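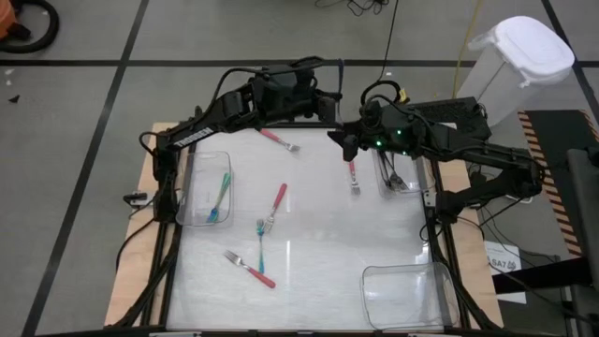 Forks and clear bins on the sorting table.

Paid participants wanted: does sorting cutlery by color help anyone?

Every few years somebody decides the kitchen drawer needs a system. The current one says that forks with colored handles, kept in separate clear bins, get put away faster and stay put away. Druvness sells trays on that promise. I have read their leaflet twice and found no evidence in it, so we are running a test.

We need people who put away their own dishes at home. You don't have to be tidy. Please don't apply if you organize homes for a living or sell storage products, as we have heard from plenty of you already.

What you would do: come to our room at Harb for 2 visits. At each one you sort forks and other utensils from a loose pile into bins, first by handle color, then by whatever method you like. Each sorting round lasts 15 minutes. Between visits you keep a short log of your own drawer. Write down what happened, including the days you threw everything in and shut it.

Pay is $295, sent after the second visit. There is no bonus for fast sorting and no free tray.

What we can't offer: a tidier kitchen. If the colors make no difference, our report will say so, and if they do I will be mildly annoyed and the report will say that too.

Sessions run through January, mornings and early evenings. Adults only. Tell us if you have trouble telling pink from teal or green; you can still take part, and we would like to have you.

To apply, write to Rhea Buenaventura at the Harb front desk and describe your cutlery drawer as it looks right now. Please don't clean it first.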